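Can a Machine Do the Chores Yet? A Gallery

We use cookies to keep this site running and to see which pages are read. By carrying on, you agree to this. Accept / Manage settings

May 18, 2026

I've been hooked on one question since February: how close are we to a machine that can do the dull little jobs around a house or a shop?
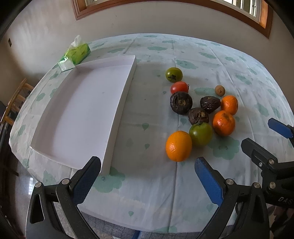 I don't mean the showy stuff, the backflips and the dancing. I mean tidying up, putting the shopping away, getting fruit off a table and into something you can carry. These are jobs a six-year-old can do while talking about dinosaurs, and they are wonderfully, maddeningly hard for a machine. I love that! The more time I spend on them, the more I admire my own hands.

The fruit job is my favourite of the lot, and it's the one this page is about. You have a tray, you have a table with fruit on it, and the fruit has to end up in the tray without a bruise. Notes below, a line or two for each part of the job.

The tray
Large, white and shallow, with low walls. Low walls are kind to a gripper, as the fingers don't have to reach down far before letting go. On the other hand a round fruit dropped from a little too high will hop straight back out, so the letting go wants as much care as the picking up.

The big orange
A lovely thing to practise on. The dimpled peel gives the fingers something to hold and it will forgive a firm squeeze. If a newcomer to our sessions in Lillodstead wants a quick win, I point them at the orange.

The mandarins
Two of them, one a bit smaller than the other. Mandarins have loose skins, so you can have a perfectly good grip on the peel and a rather poor one on the fruit inside. Shuzhen Lu spent an entire afternoon on this with the Titeo software and came away grinning, with a page of notes and sticky hands.

The tomatoes
Two green and one red. Ripe tomatoes are where I hold my breath! Squeeze as you would for an orange and you've made soup. What a person does here without thinking - easing off the moment the skin starts to give - is precisely the bit I most want to see a machine learn.

The longan
Tiny, round and pale tan. Small things are a different sport altogether. The tips of the fingers have to meet in exactly the right place, and a near miss sends a longan rolling off across the cloth. Leopold Riedl calls it "chasing the pea", which I have happily stolen.

The dark, wrinkled ones
Three of these, shrivelled and nearly black. I'm especially fond of them, because real fruit bowls have old fruit in them and a machine that only knows the glossy sort won't last a day in my kitchen. Should they go in the tray with the others, or in the bin? A person decides that in a glance. For a machine it's a second question on top of the first, and a good one.

The tablecloth
Mint and white, with little clouds and hearts and a few fold creases. Patterned cloth is a proper test of sight. A printed heart isn't something to pick up, and a crease isn't the edge of anything, and all of that has to be worked out before a finger moves.

The fingers
Black and curved, with blue textured pads on the inside. I could talk about finger pads all evening (ask my family). A bit of texture does a huge amount of work when the thing you're holding is smooth and round.

The daylight
It comes in bright from the window and catches the inside of the tray. Kitchens are like that. Morning light and teatime light make the same table look like two different places, so we go back to the same jobs at different hours.

So, can they do it yet? On a good run our Skarnis set-up clears the oranges with no fuss at all, and I still clap. Soft tomatoes are hit and miss. The longan is winning. We've logged 108 tries at mixed fruit so far and I'd like to reach 1,000 before I say anything grander than that.

Next on the list is pairing socks, which Shuzhen thinks will be easier and Leopold thinks will finish us off.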